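Caltach Slip-Free Dog Harness, and why I stock it

I started selling these because of one dog. Lekota is my own lurcher cross, and he could back out of any harness I put on him in the time it took me to find my keys. He got out on the Bedgate road one July evening and we were up half the night with torches. He came home by himself, filthy and very pleased. I ordered the Caltach the next morning!

It has two straps round the body instead of one. The second sits behind the ribs, where a skinny dog narrows, so when he goes into reverse there's something there to hold him. I've walked him in his for 13 months and he's still attached to me (he has tried, believe me).

What you get: the harness, a clip-on tag holder and a short coupling strap that joins the front ring to the collar. The tag holder is a little pocket with a clear window. Please put your phone number in it. A microchip is brilliant, but a neighbour can't read a chip, and most dogs found in Wurncombe are found by a neighbour.

Sizes are XS to XL. Measure round the deepest part of the chest with the dog standing up, then again just behind the last rib. If you're between sizes, go down for a sighthound and up for anything fluffy. Puppies grow out of them, so I'll swap an unmarked one for the next size and you only pay the difference.

Colours are orange, navy and a very bright yellow. I'd have the yellow for winter.

Washing: 30 degrees, buckles done up, no tumble dryer. The padding takes a day to dry over a chair.

We've now sold 1,122 of them, and £1 from each goes to the lost dog fund, which pays for posters and scanner batteries. The fund passed £1,000 on August 6, 2020, and I'm hoping for £4,000 next. 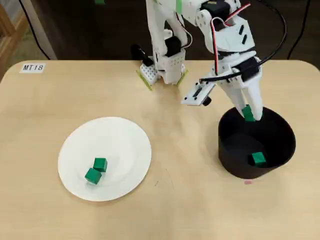 Green cubes on a white paper plate, with the MT18 label towards the back of the table.

Orders placed before noon go out the same day. If you're local you can collect from the shop and bring the dog in for a fitting, no need to book. Any questions, drop me a line.

Ntombi Xaba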